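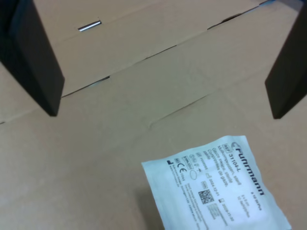
Photo: Nallent / packing room

Packing Assistant (part-time), Nallent

Nallent packs and ships medical supplies to small clinics and dental offices. We are hiring 2 packing assistants for our Serra building, starting in February.

What you will do

Most of the day is spent at a packing table. You read the order sheet, pull sterile pouches from the shelf, check each one against the sheet, and pack them in cardboard boxes. You also fold and close boxes, put on labels, and stack finished orders for pickup. The room ships 3,000 boxes a month.

Pouches with a tear, a hole or an open seal go in the reject bin. Do not tape them. Boxes with crushed corners are flattened and recycled.

What we ask for

You can read small print and compare lot numbers.
You can stand for most of a 6-hour shift.
You keep your nails short and wear no rings or bracelets at the table.
Packing experience is helpful but not required. Training is paid.

Hours and pay

Shifts start at 7:00 a.m. Pay is hourly and is discussed at the interview. Parking is free behind the building.

To apply, send a resume or a short note about your past work through the Jobs page. Please write "Packing, Serra" in the subject line.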